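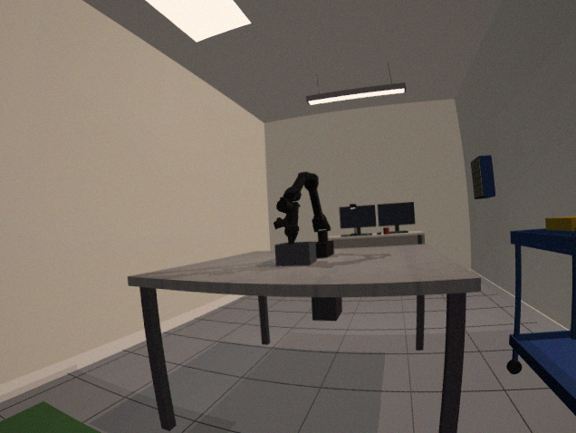 Hatsue Kobori reckons I've got it all wrong about subtitles, and that if I'd watched Endetance dubbed the first time I'd have kept my eyes on the faces and picked the brother straight away. Maybe! She left that under my last post and I've been stewing on it since Wednesday.

So I watched it again, dubbed, all 161 minutes, with a pot of tea and my feet on the dog. And look, she has a point about the dinner in Miyazaki. I'd missed the little glance across the table completely because I was busy reading. But the voices! The grandmother sounds 30, and the bloke doing the dad seems to be reading out a bus timetable.

I still say subtitles for anything quiet. Dubbed is fine for a noisy one like Grestico (I've seen that 13 times, don't judge), where half the dialogue is people yelling names down a stairwell anyway.

Grestico 2 is meant to be out in January, by the way. Mum's already said she's coming, and she talks through everything, so I may need to see it twice.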